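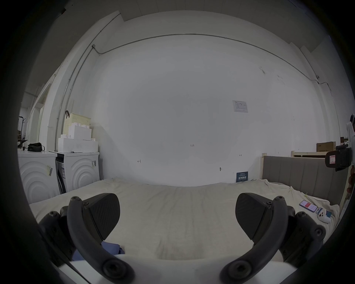

Who can apply for the laundry helper position at Jotosham? Any adult who can stand for a four-hour shift and likes careful, quiet work. Experience in a laundry is welcome but we do not ask for it.

Jotosham washes and folds clothes and bed linen for guest houses in Valton. We are looking for two persons to join our small team from May. The work is mostly T-shirts and sheets. You will load the washing machines, smooth the clothes flat, fold them in our house style and put them in order by customer number.

The pay is 900 per month for the half-day shift, which begins at 7 in the morning. Work clothes and lunch are provided. In the first two weeks you will work together with an experienced folder, and these weeks are fully paid.
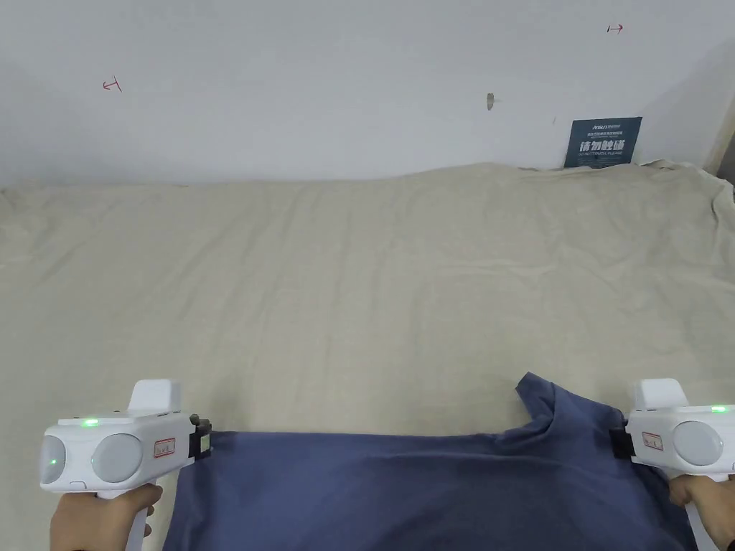 Softić, from the morning shift, writes that the T-shirts are learned in one day, but the big sheets took her almost a month, and new people should not be ashamed to ask for a second pair of hands.

To apply, please send a short letter with your telephone number to Jotosham, P.O. Box 339, Valton. Write the reference 2131 on the envelope. A certificate is not necessary. Please tell us also which hours you can not work, so we can plan the shifts correctly.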